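I've been trying to eat soup for lunch every weekday since October, and I have opinions now. So many opinions! It started when my neighbor Wanting Duan handed me a jar of her lentil soup over the fence and I ate it standing up, straight from the pot, and then went and bought 14 dollars' worth of lentils the same afternoon.

The lentils lasted forever. I put cumin in them, I put lemon in them, I burned one batch so badly that the pot had to soak for two nights (it's fine now, mostly). What I've settled on is a big Sunday pot, onions cooked for a full 45 minutes on the lowest flame I've got, and no stock cubes. Just salt, and more of it than feels right.

My friend Demyd Hrytsenko thinks soup isn't lunch. He thinks it's a drink. We have argued about this over text for months and he still sends me photos of sandwiches - very smug, very tall sandwiches.

A round bowl on a pale tabletop is pretty much my whole lunch setup these days.

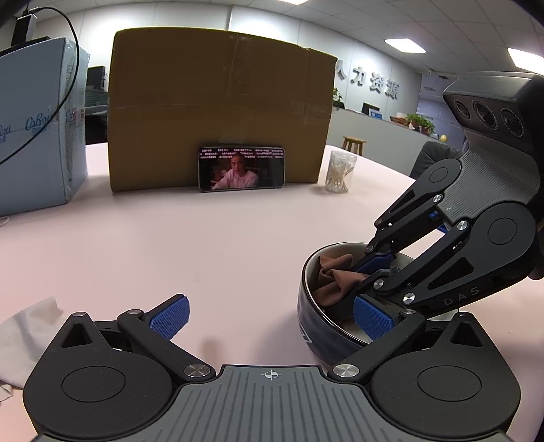
## The bread question

I used to skip bread and then wonder why I was digging through the cupboard at three. Now I buy one loaf on Saturday, slice the entire thing and freeze it. Two slices go in the toaster while the soup heats up, and they're done at the same time if I remember to push the lever down first. I usually don't.

Rye is best with beet soup. Anything goes with tomato. I tried a seeded loaf last week and was picking poppy seeds out of my keyboard until Thursday.

Next up is a cold cucumber one, with dill, if the dill on my windowsill makes it that far.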